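Sondumik Small Rooms: Furniture and Tidying Records

README, release 8
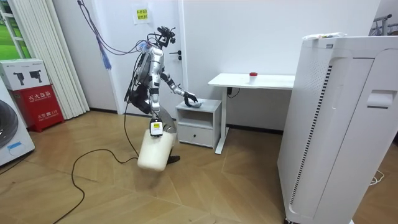 Sondumik is a collection of records on the layout and daily upkeep of small furnished rooms. It is maintained by the Gukus housing studies group and covers bedside cabinets, desks, flooring and the household items that are handled during tidying.

Contents

The release holds 3169 records from 16 room layouts. Each record has a room code, a furniture list, a surface note and an activity label. Labels include "wipe or clear surface", "carry container" and "return item to drawer".

Terms used

Bedside cabinet: a low unit with a drawer, an open shelf or both. Colour is entered separately for the body and the top.
Desk: any table placed for writing or study. Leg colour is entered where it can be seen.
Jug: a handled container for liquids. Contents are not recorded.
Cloth: folded or flat fabric. Where the item cannot be identified with confidence, enter "small flat item".

Known limitations

Wardrobes and beds are under-represented. In the Etow layouts, 384 records lack a flooring entry and should be left out of any comparison of floor patterns.

Access and corrections

Requests are handled through the Dissanayake reading room. Corrections received before November will be considered for the next release. Please quote the room code and the field concerned.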